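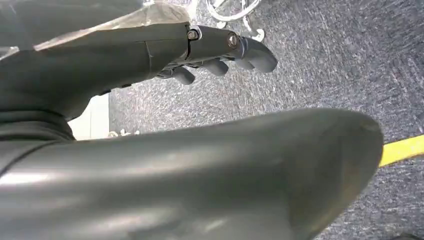

I have never believed in cardboard organisers. Every few years somebody at work decides the snacks and small bits need a home, and every few years the home fills up with dead batteries. So when Pak-hei Fang put me onto the Litari method (one tray, one table, 13 days) I said I'd try it and promised nothing. The first thing I noticed was how much of a mess gets blamed on the table when the floor is just as guilty. Speckled grey-blue carpet hides crumbs beautifully, and plastic film left crinkled over things stays there until you trip on it. Litari has no advice on either.

What it does have is a rule that anything smaller than your hand goes in a compartment. Fine, but a packet of snacks doesn't fit in a compartment, so it sits beside the tray, next to the laptop, where it always sat. 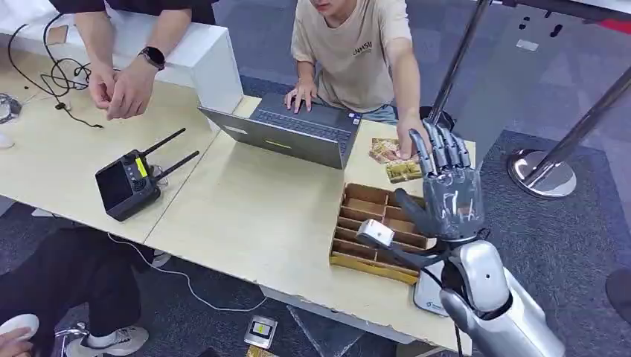 Cables are worse. I gave them five minutes a day as instructed and they tangled again by lunch. Nahuel Mansilla reckons I should coil them properly – he may be right, but that's his trick and it costs nothing. I'm keeping the tray until November. I'm not buying the second one.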